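Splitting the grasp planner from the fold planner

21/02/2021

I spent most of this week pulling Flidex apart. Until now the grasp planner and the fold planner lived in one process and shared one state struct, which made sense when the only test items were square towels. With trousers it does not. The fold planner wants a clean outline and two leg axes. The grasp planner wants local height and edge direction, and does not care what the garment is.

The new layout is two nodes with a small message between them. The fold planner publishes a fold line and a pair of target points on the cloth. The grasp planner takes each target, searches a 50 mm radius for a graspable edge, and either returns a gripper pose or refuses. Refusal used to be an exception that brought the whole stack down. It is now an ordinary return value with a reason code, and the fold planner is allowed to ask again with a different line.

Timing is better as well. The old combined call took 1,930 ms on the bench machine and the split version takes 1,744 ms, most of the gain coming from no longer copying the full depth image twice. I had hoped for more. The edge search is still single threaded and I have not touched it.

Juwita Yusof pointed out that the arm assignment was wrong for garments lying lengthwise between the bases. The old rule gave each target to the nearest base, so two targets at the waist could both go to the same arm. I replaced it with a cost over both arms together: joint travel, plus a penalty if the upper links come within 300 mm of each other. There are only two ways to pair two targets with two arms, so I compute both. 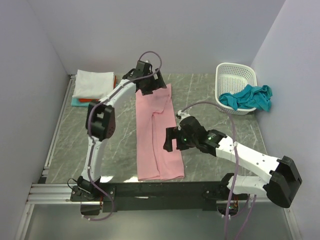
The remaining trouble is the outline. When part of the waist is folded back on itself, the segmenter returns the visible silhouette, and the fold planner treats the flap as part of the garment's width. The leg axes come out fine. The fold line does not, and ends up skewed towards the flap. My current fix is to run a flattening step first if the upper third of the outline is not symmetric about the leg axes. It is crude, and it triggers on some items that did not need it.

The code is on the Skarstead branch. The message format may still change, so pin the commit if you build against it. Next job is the edge search, then cable limits in the joint cost.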